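The tea had been poured before we even sat down, and the woman who runs the noodle counter at Semaan was already talking about broth. She has been making it for 10 years and still gets visibly excited about onions. "Burn them," she told me, leaning right over the counter. "Properly black on one side! People are so timid with onions."

Semaan has 69 regulars on its lunch list, and I'd guess most of them come for the same bowl, a clear chicken broth with thick wheat noodles and a spoonful of chilli oil that she makes upstairs. It's a lovely thing to eat on a cold day (I had two). She learned the base from an aunt in Trurkamen, who cooked for eight people every night on a single ring and never wrote anything down.

"I rang her every week that first year," she said. "I'd say, how much ginger? And she'd say, enough. How long? Until it smells right. I was going mad. Then one September I made it and it did smell right, and I just stood there grinning at the pot."

Her noodles come from Drolo, a small mill up the valley, and she won't hear a word against them. She used to make her own. She showed me the notebook from that time, 387 batches, each with a line or two beside it: too soft, too salty, fine, fine, awful. The last entry says "buy them". She laughed so much reading it out that a customer turned round to see what was going on.

We talked for a good while about eating noisily, a subject close to both our hearts. She's all for it. "You need the air, it cools the noodle and you taste more. My dad would've sent me out of the room for it. Now I tell grown adults in suits to slurp, and they go pink, and then they do it and they're so happy."

What would she tell somebody starting at home? Begin with wings, she said, they're cheap and full of flavour. Keep the heat low. Skim it for the first half hour and then leave it alone. Salt goes in the bowl, never the pot. And she'd love to see more people try cold noodles, which she serves at the Pukeo market all summer with cucumber and sesame.
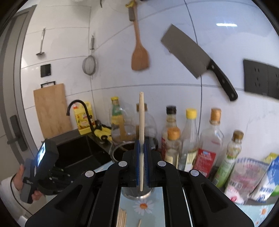

"Cold ones want a firmer bite," she went on, "so take them off the heat a minute early and rinse them like you mean it. Rub them with your hands under the tap. Then eat them straight away, standing up if you have to!"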